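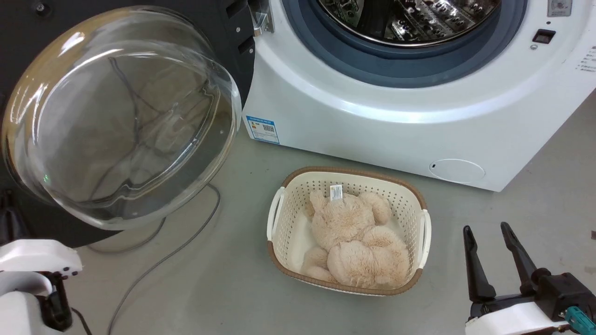 Household Textiles and Laundry, short course
Week 5 handout - front loaders, soft toys, bulky odds and ends

Read before the prac. Bring a pen, a hand towel and one soft toy you don't mind sacrificing. Closed shoes please, the laundry floor gets slippery.

Where we're up to

Last week was fibre ID and care labels. This week the machine itself, then the things people are scared to put in it. Week 6 is drying and storage, so park your dryer questions till then. Stain chart from week 3 still applies, don't lose it.

1. Parts of the front loader

Learn the names. You'll need them for the write-up and any time you ring a repairer.

Door. Domed glass in a dark surround. The dome pokes into the drum when shut and keeps the load off the seal. Wipe the glass both sides. Never lean on an open door, never hang a wet doona over it. Hinges bend and then it won't latch.

Door seal (gasket). The thick rubber ring at the opening. Grot collects in the lower fold: lint, hair, coins, bobby pins. Peel the fold back with a finger, wipe, look, wipe again. Black spots are usually mould.

Drum. Stainless, perforated. Holes let water through and also let small hard things through, hence the pocket rule.

Lifters. The raised ribs inside the drum. They pick the load up and drop it. No room to drop means no wash, just a warm wet lump going round.

Door latch slot. On the front panel beside the opening. Keep it clear of fluff and powder. If the machine says the door is open when it isn't, check here first, then check for a sock caught in the seal.

Filter cover. Low on the front, right hand side on ours, other makes vary. Towel down and shallow tray ready BEFORE you open it. Turn slowly. Let it dribble, tip out, turn a bit more.

2. Before anything goes in

Machine off at the dial. Hand around the inside of the drum, all the way, feeling for leftovers (a lost baby sock from the load before will dye a pale toy quite happily). Seal wiped. Pockets emptied, zips done up, bras in bags.

Sort into the basket, not on the floor. One basket per load. Basket goes right under the door opening so dropped things land in it. Simple habit, saves a lot of rewashing.

Care label read at this point and not after. Soft toys nearly always have one sewn into a side or back seam, often near the leg. If it's been snipped off, treat as hand wash only.

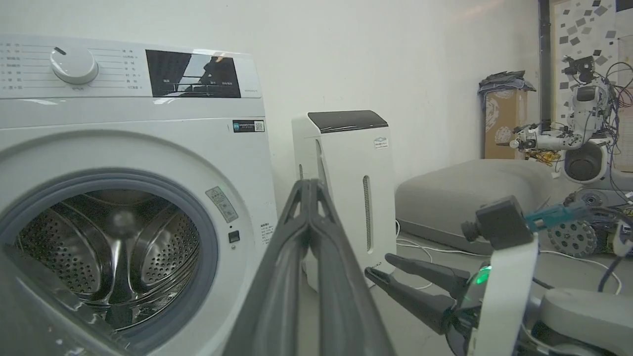 3. Choosing a program

Program names differ between makes and plenty of machines aren't labelled in English. Doesn't matter much. Work out four things for any program: temperature, spin speed, length, how hard it tumbles. Write them on a card and tape it up inside the cupboard door. For a panel you can't read, find the manual online by model number, or use a translation app on your phone, then check it against the manual anyway. Apps do odd things with laundry words.

Rough guide for the soft toy prac:

Plush, polyester fill, label OK: gentle or delicates, cold to 30, spin low
Plush with glued eyes or nose: hand wash, cool
Anything with a music box, battery or beans: surface clean only
Wool or mohair, old bears: surface clean, or leave it to a specialist
Dolls with stuffed body and plastic head: surface clean, damp cloth

Spin. Keep under 1,000 for soft toys. The Sima notes (reading pack, p. 5) suggest 600 and I'd go with that for anything long-pile. Higher spin gets more water out but the stuffing packs down to one side and you spend the evening punching it back.

Detergent. Less than you think. Liquid is better than powder for plush, powder hides in the pile and dries crunchy. No softener. It coats the fibres and the pile goes flat and a bit greasy.

4. Soft toys, step by step

a. Check seams. Any gap, stitch it first. A small hole going in is a big hole coming out, plus filling through the pump.
b. Check eyes and nose. Give a proper tug.
c. Take off ribbons, jumpers, hats. Wash seperately.
d. Vacuum lightly through a stocking if dusty.
e. Spot treat, wait, dab. Don't scrub, you'll felt the pile.
f. Into a zip bag or a knotted pillowcase. Big ones can go in bare but then add two old towels for balance.
g. Gentle program, low spin.
h. Out straight away. Squeeze in a dry towel. Don't wring, don't hang by the ears.
i. Reshape while damp, prop near moving air, turn every couple of hours. Brush the pile with a soft brush once nearly dry.

Drying takes longer than you expect. The outside feels dry by tea time and the middle is still wet next morning. Squeeze hard through the tummy, if it feels cool inside it isn't done. A toy put back on the bed damp will smell within days and you can't easily get that out.

5. Weights

Weigh your toy dry, weigh again straight after the spin, and again when you think it's dry. Sample from last term's group, large bear:

Dry 1,216 g
After spin 1,516 g
So 300 g water still held

You want that 300 back down to nothing, or near enough, before you call it finished. Graph your own if you've got three or more readings. Kitchen scales are fine, put the toy in a bowl and tare the bowl.
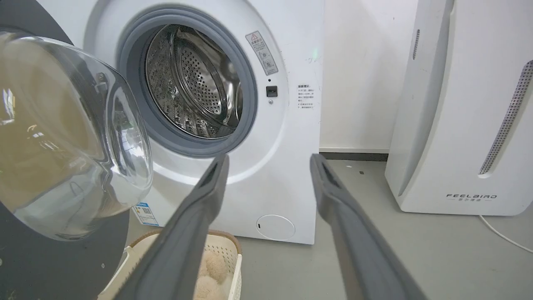 Handout by Bogdan Lungu
Clirley Community College, Textiles. Revised May

6. After the load

Door left open. Hours at least, all day is better. Pull the detergent drawer out a bit too. A shut machine stays damp inside and that's where the smell comes from. If there are toddlers or a cat in the house, use a child gate or shut the laundry door instead of shutting the machine.

Wipe the seal dry with an old face washer. Fluff from plush toys sits in the bottom fold, gets worse with new toys on their first wash. Check the filter the same day if anything shed.

Once a month: empty hot wash with machine cleaner, or the drum clean program if there is one. The Pronalier sheet in the pack has the vinegar argument for and against. Short version, not often, and never with bleach.

7. Write-up

One page, due at the start of week 6. Include:

- copy of the care label (draw it, symbols and all)
- program picked and why
- three weights with times
- what the pile looked like before and after
- one thing you'd change

Typed or neat handwritting, either's fine. Label your toy with your name on masking tape, we had two identical rabbits last term and a long discussion.

Reading: pack pp. 3 to 9, and the Busbridge chapter on pile fabrics if you can get hold of the library copy. Skip the bit on dry cleaning solvents, that's not examinable.

Laundry is open from 4 pm for anyone who missed the demo. Bring your own towel.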